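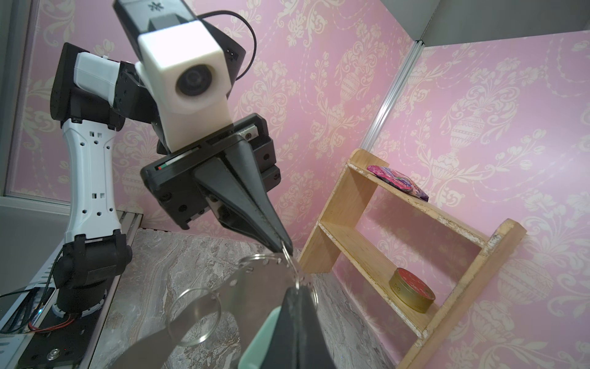

## 4. Connecting the Ceklow label printer to a shared network

This section covers wired and wireless set-up for the Ceklow desktop printer, firmware 37 or later. Load the label roll as described in section 3 before you start.

### 4.1 Wired connection

1. Turn the printer off at the rear switch.
2. Plug the network cable into the port marked LAN. Use a cable no longer than 100 meters.
3. Turn the printer on. The status light blinks amber during start-up and then stays green.
4. Hold **Feed** for five seconds. The printer prints a configuration label.
5. Find the line **IP address** on the label and type the address into a web browser on the same network.
6. Sign in with the administrator password printed inside the roll cover.

**Note:** If the address line reads 0.0.0.0, the network did not assign an address. Check the cable, then repeat steps 3 and 4.

### 4.2 Wireless connection

1. Disconnect the network cable. The printer ignores wireless settings while a cable is attached.
2. Hold **Feed** and **Cancel** together until the status light turns blue.
3. On a phone or laptop, join the network named Ceklow-Setup.
4. Open the set-up page, choose your own network, and enter its password.
5. Select **Save and restart**.

The set-up network closes after ten minutes. To reopen it, repeat step 2. Networks that require a browser sign-in are not supported.

**Caution:** Do not turn off the printer during the restart. An interrupted save erases the stored label formats.

### 4.3 Adding the print queue

1. Open the Pasport utility and select **Queues > Add**.
2. Enter the printer address.
3. Leave the port at 1734 unless your administrator has changed it.
4. Choose the roll width. It must match the roll fitted, or text will run past the label edge.
5. Select **Test**. One label prints.

Each queue stores up to 2,489 jobs. When the limit is reached, the oldest finished jobs are removed first. Held jobs are kept until released or deleted by hand.

### 4.4 Revision record

| Date | Change | Editor |
|---|---|---|
| 2024-10-01 | Wireless steps rewritten; caution added to 4.2 | Abundio Sandoval |

Send corrections to Kwesi Dramani, Opoku technical publications, and quote the section number.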